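Wednesday, March 5, 2025

Vunham went to Trokley last night and won by a single point, and I still can't sit still! I got home just before midnight, made toast, ate it standing up and started writing this.

We were awful in the first quarter. Trokley pressed us from the opening whistle and we threw the ball away over and over, mostly down the left side where Bram Meijer had two defenders on him every time he turned. By the break we were 13 behind and the man next to me had gone to get chips and never came back to his seat.

Then Veerle Prins, who is easily the boldest coach in this league (I will argue this with anyone), took both big men off and went small. I thought she'd lost her mind. But suddenly everyone could run, and Bram had space — proper space — and he started hitting from the corner like he does in warm-ups. He finished with 25, his best of the season, and the pass he made behind his back to Zaidi in the third quarter was the loveliest thing I've seen in that gym.

We got level with two minutes left. Trokley went ahead again from the free-throw line, Zaidi tied it, and then came that messy last possession where the ball was knocked loose twice and Bram scooped it up and laid it in off the glass. 102–101. I hugged a complete stranger.

The crowd was given as 2,520, the biggest either side has played in front of this winter, and it sounded like more. Fair play to the Trokley fans as well, who stayed to clap both teams off.

Zusow come to us on Saturday and they're no pushovers, especially on the boards, so I'd love to see the small line-up again from the start. If we can hang on to third place we get a home tie in the April play-offs, and I've already told work I'm not available. Come along if you're near, the more noise the better!
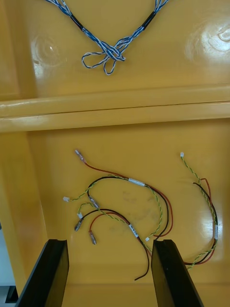 Blue and white wires in a yellow bin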